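In Defense of the Boring Middle of the Stack

I have been writing robot software long enough to have opinions about it, and the one I keep coming back to, usually over lunch and usually at greater length than my friends would like, is that we spend too much love on the two ends of the job and far too little on the middle. By the two ends I mean seeing and moving. Perception people get wonderful demos. Control people get wonderful videos of arms that glide. And then somewhere between them sits a little file, often written on a Friday by whoever was still in the building, which decides when one thing is finished and the next thing may begin.

I wrote one of those files myself, so please don't think I'm pointing at anybody else. It was for a project we called Allero, a small kitchen tidying planner, and my file had 1115 lines in it by the time Géza Pálfi was kind enough to sit down and read the whole thing. He drank a pot of coffee doing it. At the end he asked me one question, which was how the planner knew that a thing had been let go. I told him the gripper was open. He asked me again, a bit more slowly, and I went home early that day.

You see, "the gripper is open" is a fact about the gripper. It says nothing about the spoon or the sponge or whatever you were holding, and yet a great many planners, mine included, happily tick the box and move along. Most of the time you get away with it, and that is the trouble. In May we went back through our logs and found 261 episodes marked as complete. Ans Kuipers replayed every one of them against the recorded video (she is a patient woman, and I still owe her a dinner), and in 9 of those the object had not ended up where the planner believed it was. That is a pretty good score if you are grading homework. It is a rotten one if the next step in the plan is to wipe the spot where you think nothing is lying.

So my first plea is for what I'd call honest endings. Every skill should finish by checking the world, with its own small piece of perception, and should be allowed to say "I don't know." That last part is harder than it sounds. Erzsébet Bárány fought for weeks to get a third answer into our Werkell interface beside success and failure, and I argued against her because it made my branching ugly. She was right and I was wrong, and the branching is still ugly.

My second plea concerns how we chop up a task in the first place. We love verbs. Pick, place, wipe, drop. They look so tidy in a behavior tree! But watch a person do the plainest chore you can think of, like getting rid of a used tissue, and you will have a hard time saying where one verb stops and the next starts.
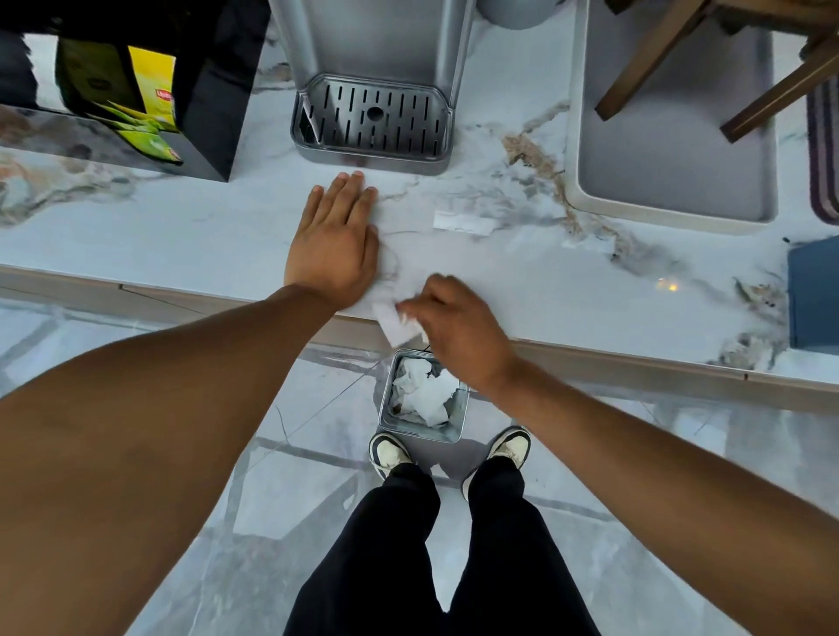 The free hand is the part that our planners handle worst. People lean on things, they steady themselves, they park a palm on the counter and leave it there while the other hand gets on with the job, and in most task descriptions that whole arm is recorded as idle. I don't believe it is idle. I think it is doing control work that we have no word for, and so we throw it away at the very first step, when somebody labels the data. Botond Szűcs has been adding a "support" label in our annotation tool, Arix, with a start and a stop of its own, separate for each hand. It makes labeling slower, and I would still keep it.

Now, Hsiu-ying Fang, who disagrees with me about nearly everything and whose opinion I value for that reason, thinks all of this will be swallowed by larger models before I finish complaining. Give it enough video, she says, and the endings and the supports will take care of themselves. She may well be right about the supports. About the endings I'm more stubborn – a model trained on labels that say "done" when the fingers open will learn that done means open fingers, and it will learn it beautifully.

We have moved 4 of our skills over to the new endings so far. The drawer one still times out if you look at it wrong, and I'll be back at it tomorrow morning.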